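Hillbridge
About us

Chores, Mostly

Hillbridge is a small outfit that tries to get machines to clear the table. We have been at it long enough that our families have stopped asking at holidays whether it works yet. For anybody who still wants to know, the current state of things is: some of it, some days, if you don't rush it and don't own anything you inherited.

The company began when Catherine Tennant left a job scheduling hotel laundry and Effie Buchanan left a job fixing the machines that folded it. Those machines were very good at flat sheets. Give them a fitted one and they would think it over and then eat it. Catherine and Effie thought there might be a living in the space between those two kinds of sheet. There is, though it's a modest one, and there are now 17 of us sharing it.

What we do all day is teach and test robot arms on the sort of work that gets done in a house after everyone has left the room. Bowls, plates, crumbs, the rag. We do a bit of shop-floor work too, packing and sorting, because shops pay on time. Most of the early practice happens in simulated rooms, where the crockery is free and the floor doesn't need mopping afterward.

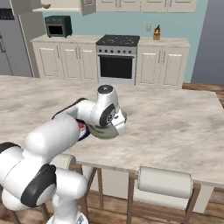 Ona Rimkutė

I write most of what you read on this site, including the parts Catherine takes out. My actual job is keeping the chore list. It has 389 entries at the moment, and each is a thing a person does at home without calling it a skill: hang the towel back up, find the lid, put the good knife away and leave the other one out. We mark each entry as can, can't, or sulks. The last one is for tasks where the arm manages it in the morning and won't after lunch, with the same code and the same dish.

We can put 70 of the 389 under "can." I was told a company page should lead with the bigger number, so you'll notice I did.

The list started on the back of a Lalley catalog (they sell shelving, and we have never bought any) and it is still organized by room in the order Effie walked through her own house. That's why "porch" comes before "kitchen" and why there's an entire heading for a stairwell closet. New people always offer to tidy it up. We let them try for an afternoon.

Who works here

Catherine runs the company and answers the phone. She also decides what counts as done, which has cost us some friends. A cup set down upside down isn't done. A cup set down so near the edge that you hold your breath isn't done either.

Effie looks after grippers, and anything else with a screw in it. She doesn't believe in a hand that can do everything and will tell you so at length.

Davina Sutherland handles the shop-floor side, which means she's the only one of us who owns steel-toed boots. Her customers want to know how many per hour. Our household people never ask that. They want to know whether it will be quiet and whether it will break the blue one.

Jyoti Bansal builds the rooms and writes the tests. If a robot of ours has ever had to deal with a cabinet door someone left open, it was Jyoti who left it.

Then there's Mao, our oldest test arm, a real one, bolted to a bench by the back door. Mao is slow, strong and past its warranty, and it gets a card on the company birthday list all the same.
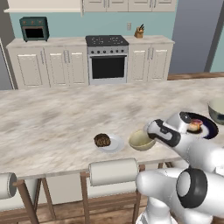

Clearing up after a meal is the chore we get asked about most and the one we're shyest about. People picture it as lifting and carrying, and the lifting and carrying are coming along nicely. The trouble is all in the deciding. Is this plate finished, or has somebody gone to get the door? A dark, crumbly thing on a white plate might be a cookie or might be a patty, and what you do with it next depends on which, and on whether there's a dog. Tilt a small bowl over a counter and you had better be sure about what's in it. A ten-year-old gets all this right while looking at something else. We have spent two budgets on it. Jyoti's present rule is that when the machine is in doubt it should leave the food alone and go do something useful with the dishes, and I can think of a few adults I'd like to see try it.

What we won't tell you

We won't tell you it's five years away. In 19 years of combined trade shows, Davina and Catherine have heard "five years" from every booth in the hall, and the booths keep changing but the number holds up beautifully. Our own guess is that some chores are nearly here, a good many will come slowly and one at a time, and the fitted sheet will outlive us all.

We also won't show you a sped-up video. If you come to visit, you'll see it at the pace it goes. Bring something to read.

Where we are

We're in Nistitz, on the upper floor of what used to be a piano showroom. The freight elevator is the size of a grand piano and moves about as fast as one. Visitors are welcome most afternoons if they write first. In December we close for two weeks and Mao gets its grease changed, an occasion with cake.

Things people ask us
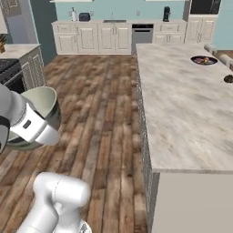
Can I buy a robot that will do my housework?

For one narrow job, such as vacuuming an open floor, you can buy a decent machine today. For housework in general, the whole untidy business from the sink to the socks, we don't know of one we'd put in our own homes and leave alone there. We don't sell one either. We sell testing, training and the occasional blunt report to companies that hope to.

Do you hire?

When we can afford to. We like people who have done actual chores for actual money: dishwashers, hotel staff, home aides, anyone who has stocked a freezer aisle. You don't need to know how to program on the first day. You do need to be able to watch an arm miss the same cup all morning and write down how it missed.

Will you test our product?

Probably. Tell us what it's supposed to do, and then tell us what it does when your sales manager is out of the building. Davina reads those messages first and she'd like them short.

Can I suggest a chore for the list?

Please do. The last good one from a visitor was getting the final bit of jam out of the jar. It went straight under "can't," and Effie has been muttering about it ever since.

Page last updated 05/09/2025. The stairwell closet heading is still under review.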